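The Bin Years

Posted 02/12/2024

I own a clear plastic bin with a latch on the front, and for most of this year it has been the best-organized thing in my life, mainly by being empty.

I bought it in May, at the Steton on the far side of town, during a fit of optimism about the hall closet. The plan was to put the small stuff in there. You know the small stuff. Dead batteries, live batteries, the batteries you can't vouch for. Key rings with no keys. A bouncy ball that has survived three moves and belongs to no child I have ever met. Our place is 857 square feet, and I would guess the small stuff occupies 600 of them.

The trouble with a see-through bin is that it keeps you truthful. My old system was a cardboard box with MISC written on it, and a cardboard box asks no questions. Put junk in a clear bin and you have a display case. I filled it twice over the summer and both times I tipped it all back out within the week, having walked past and felt judged by a tape measure.

So I read up. There's a whole world of people who do this for fun. The Lullside catalog wants you to sort by "moment of use," and I sat with that for a while and still don't know when the moment of use is for a spare shower curtain ring. Skarow sells a label kit that costs more than the bin. I bought the label kit.

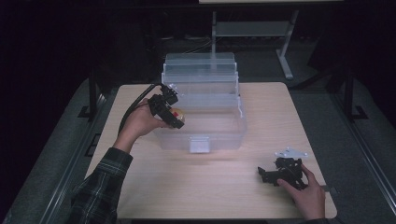 What finally worked was being less ambitious. One bin, one table, and a rule that things go in one at a time, round things included. It's slow. It is also a lot harder to lie to yourself about a single object than about a drawerful, and I let go of six chargers that way without much of a struggle. The bouncy ball stays — I've stopped asking why.

The closet itself is no better. I moved the overflow to the shelf above the Chávez Street windows, where it gets the morning sun and looks almost intentional from the sidewalk. The labels are in there somewhere too, still in their packaging, in the cardboard box.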